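Larnitum Brings Two-Arm Stations to Order Packing at Its Vidal Site

Jobs at the packing tables will move toward checking, setup and training

VIDAL, 5/6/26 - Larnitum, which packs mixed grocery and household orders for home delivery, said it will put two-arm robot stations to work at its Vidal site in July. The stations were developed with Stumine, an automation supplier, and will first handle part of the orders that people now pack by hand.

The Vidal site employs 68 people. Larnitum said no positions will be cut as part of the change, and pay grades at the packing tables stay as they are.
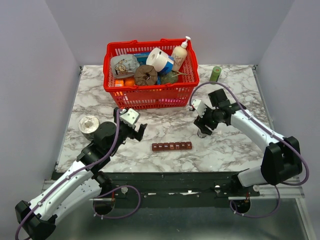 Larnitum chose mixed baskets as the starting point for the work with Stumine. Sealed cartons of one size are already handled by other equipment at the site, and most of the hand work is in orders where no two items are alike. A snack bag, a roll of paper towels and a pump bottle can end up in the same red basket, and each one has to be held differently. Packers at Vidal helped draw up the list of items used in training and told Stumine which ones slow them down most.

Under the new layout, each packer will look after two stations. The packer brings the items, starts the order, steps in when an arm stops and checks the basket before it leaves. Fragile goods and special requests stay with people. Larnitum expects the largest change to be in reaching and bending, which packers have named as the most tiring part of a shift.
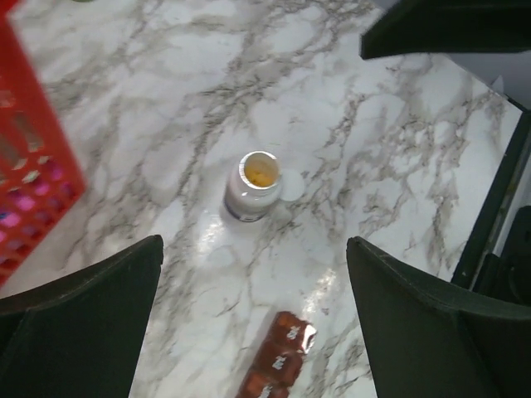 An open pill bottle with its cap beside it, next to a basket at a two-arm station.

Small items get separate attention in the project. Bottles, caps and other small goods are easy to tip over or push away, and the arms work more slowly near them. Stumine will keep a technician on site for the first three weeks, and packers can stop a station at any time without asking a supervisor.

Every packer will receive three days of paid training before working at a station. The course covers daily startup, clearing a stopped order and reporting faults. Packers who want to learn basic maintenance can sign up for further training at Stumine's shop in Zostside - travel time is paid.
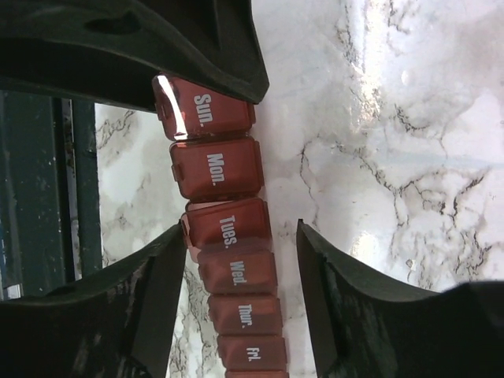 Page last changed: 5 days after first posting

Larnitum will review the layout with packers before adding stations on the late shift. No decision has been made about other sites.

About Larnitum
Larnitum packs and ships grocery and household orders from its site in Vidal.

About Stumine
Stumine builds and services automated work stations. Its shop is in Zostside.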